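**Prosley Privacy Manager, home plan – Nov 21, 2020**

I pay for very few subscriptions, and I went into this one expecting to cancel it. Prosley says it will find the companies holding your personal data, write to them for you, and keep track of who answers. The trial runs 30 days. After that you pay by the month, or by the year at a discount that the checkout page pushes hard.

Setup took most of an evening. You give it an email address, it scans the mailbox for sign-up messages and receipts, and it builds a list of everyone you have ever handed your details to. My list came to 1,058 senders. That number sits at the top of the dashboard in large red type, and I'm fairly sure it's meant to scare you into upgrading. A good part of it was junk. The same shoe store appeared under several addresses, and newsletters from my own town library were marked "high exposure," whatever that means. There is no page that defines it.

I have a bigger complaint. To tell you who has your data, Prosley needs to read your mail. Its own privacy notice is long, and the part on mailbox scanning comes well after the part on cookies. It says message contents are "processed transiently" and that sender records are kept "as long as necessary to provide the service." Necessary according to whom? I wrote to support and got the same sentence pasted back to me. 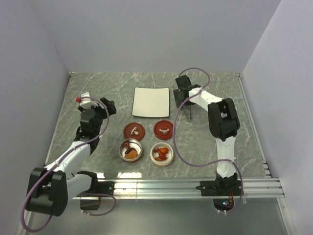
The letters it writes are decent, I'll give it that. You pick a company, choose access, correction or deletion, and it fills in a plain one-page request with your name and the account address. I sent 10 of these in the first week. They were polite, they asked for a reply in writing, and they didn't quote laws that don't apply where I live, a mistake I have seen in free templates. You can edit the text before it goes out, and you should, because the default version hands over your phone number even when the company never had it. I caught that on the third letter.

Replies are where things get thin. Rencombe, a furniture outlet I bought a lamp from years ago, confirmed deletion and told me which invoices it had to keep. Good answer. A ticket seller asked for a scan of my driver's license before it would do anything, and Prosley's advice screen simply said "Follow the company's instructions." I'm paying for help with exactly that question. Should I send a license to a business I'm trying to get out of? I didn't send it, and the request is now shown as "stalled (user)," as if I were the one holding things up.

Most of the others sent an automatic message and went quiet. Prosley counts an automatic message as a response. The progress ring fills in green. If you only looked at the dashboard you would think the job was nearly done – open the actual messages and you'll find that 2 companies had agreed to anything.

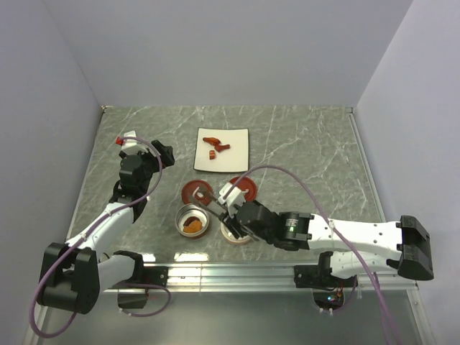
### Compared with: Hsiao and Ivov

I also tried Hsiao, which costs less and does less. It never touches your mailbox. You type in the companies yourself, it gives you the letter, and you send it from your own account. Slower, yes, but I know where my mail is. Its reminders arrive as calendar entries, and they worked every time.

Ivov is a browser add-on that shortens privacy notices into a few lines. I wouldn't lean on it. On one store's notice it told me data was "not sold" and left out the paragraph on sharing with advertising partners two lines further down.

### Price and canceling

Canceling Prosley takes four screens, one of which offers you a cheaper plan and one of which asks why you're leaving. Canceling does not remove your scanned list. For that you have to file a deletion request with Prosley, by email, and the app has no template for writing to Prosley. I used one of Hsiao's.

They have until December to answer. I'll update the score if they do.

**Letters:** good, once edited
**Tracking:** misleading
**Their own privacy notice:** poor
**Would I renew:** no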